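3.2 How we set out the tubes

I'll admit I didn't expect to spend a whole section of this paper on a rack. When we started the color-order study, the plan was to write one line about it ("tubes were kept in a rack between trials") and move on to the part we cared about, the sorting times. Then the pilot data came back and the times were all over the place, and when we sat down and went through the trial notes it was pretty clear that the layout was doing a lot of the work. So bear with me for a page or so.

The rule we settled on is simple. Every tube has a home, and tubes with the same contents go one behind the other, so that each color makes a short column from back to front. Red goes on the left, orange in the middle and the dark tubes at the right end. Caps stay on the whole time. We don't put tubes in every hole, even though it's tempting (more tubes, more data!), since in the pilot people kept losing track of which column they were in once the rack filled up. Figure 4 has the rack on the work table. 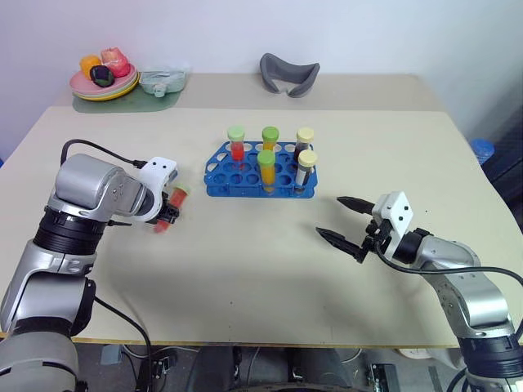
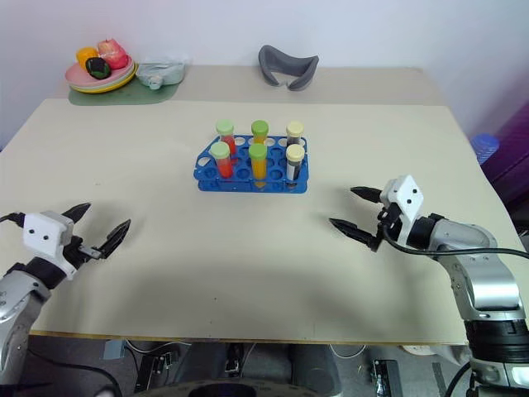
Figure 4. The blue rack with its capped tubes on the cream table. In the first panel one red tube is out of the rack; in the second, six tubes stand in two rows of three.

We ran 165 trials with this layout, and 57 more with the tubes placed in any order the sorter liked. I was the one who argued for that second group, and I'm glad I did, though it made the analysis a good deal messier. People have strong feelings about where a tube should go! Several sorters built something very close to our columns without being told, and a couple went for rows instead, with all the reds along the front. We kept those trials in and coded them separately as "self-ordered" – see Table 2 for how they split.

The other thing we had to decide was cap color. Our first set, which we called the Tretine set, used one cap color for everything, and sorters had to look at the liquid each time. With the Punden set the cap tells you part of the answer: a yellow cap means dark contents, and a green cap means red or orange. That sounds like a small change, but sorters told us they stopped checking the dark tubes at all after the first few trials and just went by the cap. Reds and oranges still needed a proper look. If you are planning something similar, I'd think hard about whether you want that shortcut in there, and I'd write it down either way. Rokholm's layout notes, which we leaned on heavily for the rest of the protocol, don't mention caps anywhere.

We also set a time limit of 85 seconds per trial, with a 15 second pause before the next one – long enough to put every tube back in its column and straighten the rack. Trials that ran over were marked and left out of the averages in Section 4, but they are included in the error counts.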